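Cubes on the Long Table
Urnness gallery pages, October 2022
Words by Hiwot Worku

I have never been sold on the stacking block. People say great things about it. It's supposed to teach patience, balance, planning and I don't know what else, and the Podus leaflet that came with our last order managed to get "creativity" into one paragraph 4 times. It's a cube. You put it on another cube. If you're lucky it stays there.

Still, Fuad Tekleab asked me to do a page on the colored cubes and the long wooden table, and he has been asking since August, so I gave in. He thinks they're the best thing in the building. I think the table is the best thing in the building and the cubes are what gets left on it.

A word on size. Small blocks are harder to stack well than big ones, whatever the catalogs say. A little bit of crooked goes a long way when the whole face is that small. By the third level you find out how careful you were with the first two, and most of us weren't very careful. Fuad says that's the point. Maybe. It also sounds like what you'd say if you'd bought 200 of them.

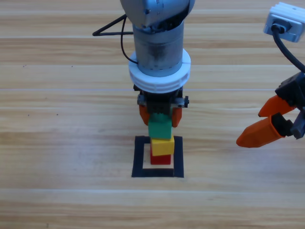
Green over yellow, very nearly touching. I'm reserving judgment on the landing.

I'll grant the colors. That yellow is a real lemon yellow and it looks good against honey-colored wood. I had argued for plain unpainted cubes, which I still say would be nicer to look at on a shelf, but on this table they'd disappear. So Fuad gets that one.

The rounded edges I'm less sure about. They're kinder to the fingers and kinder to the tabletop, fine. But a rounded edge gives you less of a line to go by when you're squaring one block up over the next, and squaring up is most of the job. The Mtshali catalog calls rounded corners "forgiving." I'd like to know who is being forgiven, and for what.

Then there is the tape. Somebody always wants a target. Put a square on a table and what you had is no longer a bunch of cubes, it's a task, and people get very serious about it. I don't mind the seriousness so much as the scoring. Does a cube on the line count as in? We spent a good part of one afternoon on that and I can't say we settled it.
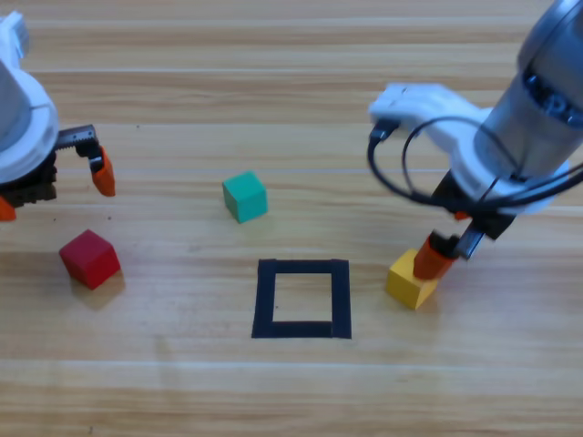

Red, teal, and a black tape square with nothing in it yet. Fuad calls the teal one green.

For the record, I call it teal. Put it beside an ordinary green and the argument is over, or ought to be.

I do like the square better than I expected to. Black on pale wood reads clearly, even to someone who takes their glasses off for close work. My worry is what happens when it comes up. Tape left down too long leaves a gummy outline, and I've scrubbed enough of those off the old Wostwood desks to last me. If it takes the finish with it, I'll be adding to this page and I won't be polite.

So would I buy more cubes? No. Would I clear the ones we have off the table? Also no - I tried stacking 5 the other day, purely to make a point, and then stayed to try it again.

Gallery page 1438. Corrections to Hiwot, complaints about teal to Fuad.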